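Urna

Salvage listings, doors and joinery. Text table plus notes. README, sort of a data card too. Read the Known problems bit before you use the prices.

What's in it

3,000 listings from the Stemitz salvage yard and the smaller yards that sold through it. Interior doors, front doors, cupboards, shutters, stair parts, mantels, loose hardware. One row per listing. Title, the seller's own description, asking price, measurements where given, category, condition.

Mostly typed up from paper stock cards. The later ones came out of the yard's old sales program (Rosser), exported as text, which is where the weird line breaks come from.

No buyer info. Names and phone numbers stripped from the descriptions. If you find one left in, tell me and I'll cut it.

Files

listings.csv -- the main table
events.csv -- price changes, holds, sales, returns
categories.txt -- 17 categories with a one line definition each
rosser_codes.txt -- the shorthand, as far as I've worked it out
checked.csv -- 1,000 listings I went over by hand against the cards

UTF-8, comma separated, quotes around anything with a comma in it. Opens fine in a spreadsheet but turn OFF automatic dates or your door sizes turn into months. 3/4 is not March.

Columns in listings.csv

id -- stable, don't renumber
source -- card or rosser
title -- as written, incl. spelling
desc -- as written minus names
category -- mine, not the yard's
height, width, thick -- inches, blank if unknown
price -- dollars, asking
condition -- sound, worn, repair, parts
swing -- left, right, pair, none, blank
notes -- mine

Swing is the seller's word for it. Some of them called it from the push side and some from the pull side and they never agreed. I didn't fix it. Wouldn't know how without the doors.

Event

Events hang off a listing by id. Each Event has a type and an order number, no dates. The cards only said things like "after the June sale" so I kept the order and dropped the rest. Types are price, hold, sold, returned, scrapped. A listing can be sold, returned and sold again. One mantel did that so many times I checked it wasn't a typing mistake. It wasn't.

No Event rows for a listing just means nothing got written down. Don't read it as unsold.

How categories were assigned

By me, by hand, from the description. The yard's own categories were aisle numbers and the aisles got moved. Rules I used:

A pair of doors is one listing, category "pair", even if each leaf was priced separate.
Door with its frame goes in the same category as a door without, frame noted in notes.
Cupboard fronts with no box behind them go under "fronts". With a box, "cabinet".
Handles, hinges, latches sold loose are "hardware". Still on the door, they aren't anything, just mentioned in the description.
Timbers and beams, "structural". Small category.
When in doubt, "other". There's too much in other, I know.

Wood species is not a column. Sellers wrote "oak" for anything brown and "pine" for anything cheap. The words are still in desc if you want to try your luck.

Known problems

Prices. 62 rows have a price that's clearly wrong, a lost decimal or an id typed in the price box. Flagged "price?" in notes. There's probaly more in the part I haven't checked.

Duplicates. When a card wore out someone copied it and kept both. Removed the exact matches, left the near ones.

Sizes. Some are the door, some are the opening. Where the card says "RO" it's rough opening and I moved it to notes. Where it doesn't say, your guess is as good as mine.

Rosser cut descriptions off at the end of the field, so a lot of those stop mid-word. Left as is. Please don't report it.

"Panel" means different things. A six panel door is pretty clear. "Panel, large" could be wainscot, a door, or a piece of a door. I went with wainscot unless the size said otherwise.

Good for

Search and matching tests on short messy text. Looking at how people describe old joinery. Practice cleaning a table -- genuinely good for that, it's bad in lots of small ways. Spelling variants of "wainscot", of which there are plenty.

Not good for

Pricing anything you own. Working out what was common in houses, since the yard took what it liked and turned away the rest. Anything needing dates.

Splits

No train/test split. Make your own, and group the near duplicates first or you'll get the same door in both. checked.csv is NOT a random sample, I started at the front drawer and kept going till I got tired of it.

To do

Finish the codes file (still don't know what "KB2" is)
Break up "other"
Decide what to do about shutters sold as cupboard doors
Second pass on swing, maybe
Move the mantel measurments into their own columns

Changes

Latest: fixed the header row in events.csv, stripped trailing spaces, put back the fractions that got eaten last time.
Before that: merged the two hardware categories. If your code looks for "hdwe" it'll find nothing now.

Use

Free to use, say where you got it. Send corrections with the id and what the row ought to say. One per line please, no screenshots.

Pictures 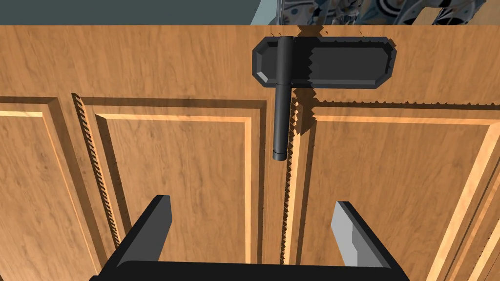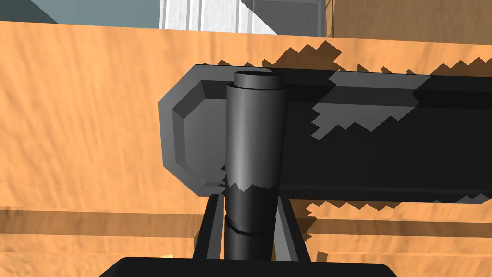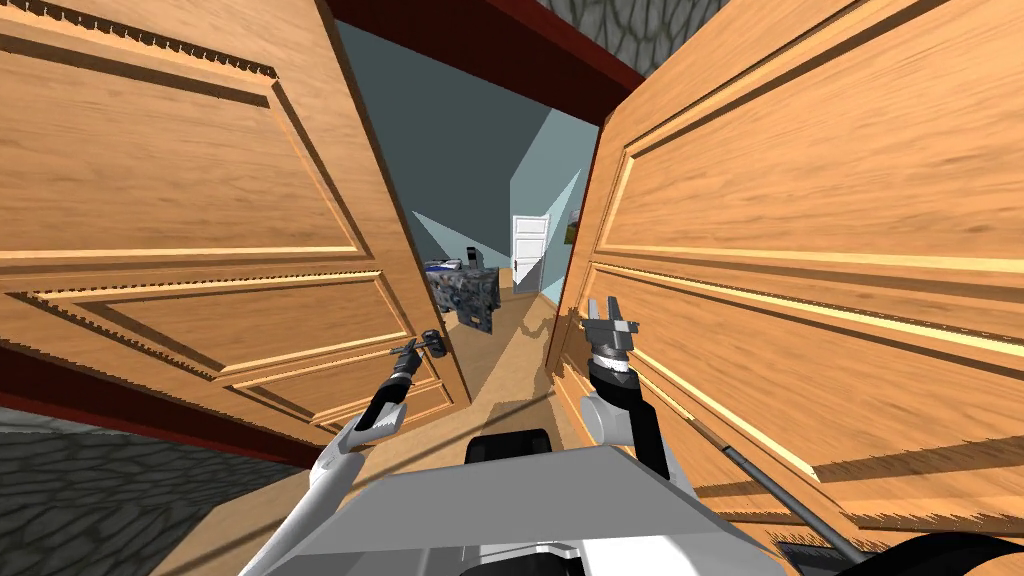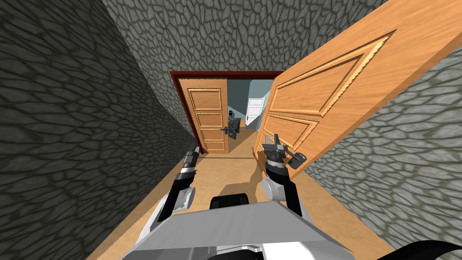
In order: wood cabinet front with black T-shaped handle; dark beam and post; paneled double doors, open; open wood door, stone corridor. All computer renders.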